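Garment Handling Notebook, Kudumbridge Workshop
Entry for February, afternoon session
Subject: hanging of red sweatshirt-type garments on plastic hangers

The purpose of this session was to review the order of steps for placing a knitted or fleece top on a plastic hanger, starting from a crumpled state. The previous entry dealt with folding and left the matter of hangers open. The long white table was used as the sorting surface, with the clothes piled toward one end.
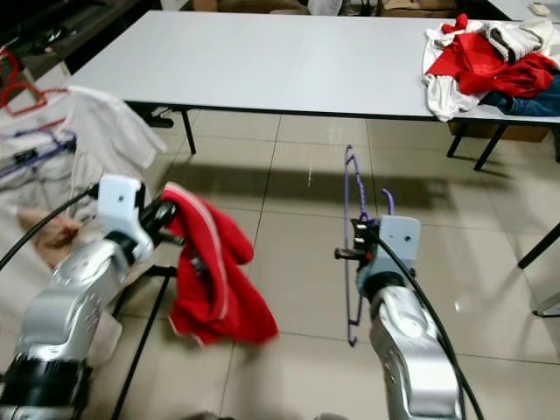
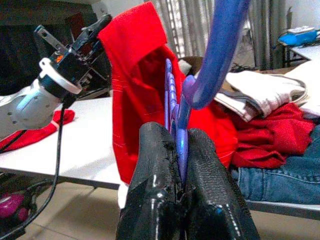 Red garment and plastic hanger.

Kęstutis Vaher objects to the word "crumpled" as a starting condition, on the ground that it covers everything from a sleeve folded under to a garment turned half inside out, and asks that each entry state which of the two is meant. He would also like the neckline located before the hanger is picked up at all. Both requests are reasonable. The first is adopted from this entry forward. The second is to be tried at the next session and is not yet part of the written procedure.

Procedure as it now stands:

1. Take one garment from the pile. Check that no second garment has come along with it, in particular by a cuff or a drawstring.
2. Hold the garment by the upper part and let the hem fall. Allow the folds to settle before going further.
3. Identify the front. On tops with a stripe or contrast seam, the seam may be followed up to the shoulder.
4. Bring the hanger to the garment with the hook upward. Insert one end into the nearer shoulder.
5. Open the neckline and pass the other end into the second shoulder. The neckline is not to be stretched over the full width of the hanger.
6. Straighten the shoulders, then the sleeves. Close any zipper by a hand's width.
7. Transfer to the rail, hook facing the wall.

Remarks on the procedure.

Step 2 remains the one most often skipped. A garment that has not settled is commonly hung with a layer of the body caught over the hanger, and the fault is not noticed until the piece is on the rail. Correction at that point takes longer than the whole of steps 1 to 5.

Step 5 should be read with the type of garment in mind. It may be done from below, through the hem, where the neckline is narrow. Hanging from below is slower and tends to leave the sleeves twisted, but it spares the ribbing. The Galindo sheet recommends hanging from below in every case. We do not follow it for zippered jackets, where there is no advantage.

Hangers. The supply of plastic hangers was ordered through Jolel in a lot of 1000. The notched type holds light tops in position reasonably well. On heavy fleece the notches catch the lining during insertion, and the hanger must be backed out and turned slightly. Smooth hangers do not catch but allow wide necklines to slide to one side. No single type is satisfactory for the whole pile. It is proposed to keep both types, in separate bins, and to mark the bins on the front and not on the lid, as the lids have been exchanged more than once.

Color of hanger has no bearing on the work, although a hanger that contrasts with the garment makes it easier to confirm that both shoulders are seated. For red clothing the blue and purple hangers are suitable. Red hangers are to be reserved for dark or white clothing.

Trial planned: 10 garments hung from above and 10 from below, same operator, alternating. To be entered as failed are those with a shoulder unseated, a sleeve inside the body, or a neckline visibly pulled. Time is to be recorded but is of secondary interest.

Outstanding:
Himen rail brackets, 2 still missing from the delivery. Supplier to be written to again.
Revised wording for step 5, to cover hanging from below.
Definition of "crumpled" and "inside out" for the front page of this notebook.
Bin labels.

Entry closed at 4:40 p.m. The garments are to be returned to the pile unfolded before the next session.

3 comments
2 shares

Recent entries
Folding of long-sleeved tops: second revision
Sorting by weight before sorting by color
Rail height and hem clearance
Notes on the Galindo hanging sheet
Storage of unused hangers, Kudumbridge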